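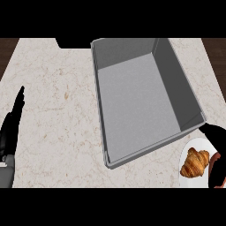 Marble countertop with a gray tray.

How to Get Oil Stains Out of Marble

I cooked in my kitchen for maybe a month before I got my first oil stain. I'd left a bottle of olive oil by the stove, it had a drip running down the side, and by morning there was a dark ring on the stone that would not wipe off. I scrubbed it with dish soap. I scrubbed it again. Then I called my neighbor Assunta Mazza, who has had marble in her house forever, and she told me to stop scrubbing and make a poultice.

A poultice is just a paste that sits on the stain and pulls the oil back out as it dries. It sounds fancy and it costs almost nothing!

What you need:

Baking soda
Water
A drop of plain dish soap
Plastic wrap and painter's tape
A plastic or wooden scraper (no metal, please)
A couple of soft cloths

Step 1. Wash the spot with warm water and the dish soap, rinse it, and dry it well. Let it sit for 15 minutes or so while you mix the paste.

Step 2. Stir water into the baking soda a little at a time until it looks like thick peanut butter. If it runs when you tip the bowl, add more baking soda. Mine is always too runny the first time.

Step 3. Spread it over the stain about as thick as a pancake, and go past the edges of the mark by a finger's width all the way around.

Step 4. Cover it with plastic wrap, tape down the sides, and poke a few small holes in the top with a toothpick. Then leave it overnight. I put mine on after dinner and take the wrap off at breakfast.

Step 5. With the wrap off, let the paste dry all the way. This can take most of another day, and you will want to pick at it early – don't. It's ready when it's crumbly and pale right to the middle.

Step 6. Scrape it up gently, wipe with a damp cloth, and dry the stone before you judge it. Damp marble looks darker, so give it an hour or two.

Still see a shadow? Do it again. My olive oil ring took three rounds, and a butter mark by the toaster went in one.

A few things I'd skip: vinegar, lemon juice, and any bathroom cleaner meant for lime. Acid eats into the shine and leaves a dull patch, and a poultice won't fix that. I did it with half a lemon last June and the spot is still there.

Once the stain is gone, try the water test. Put a few drops on the stone and wait. If they soak in and leave a dark spot, it's time to reseal.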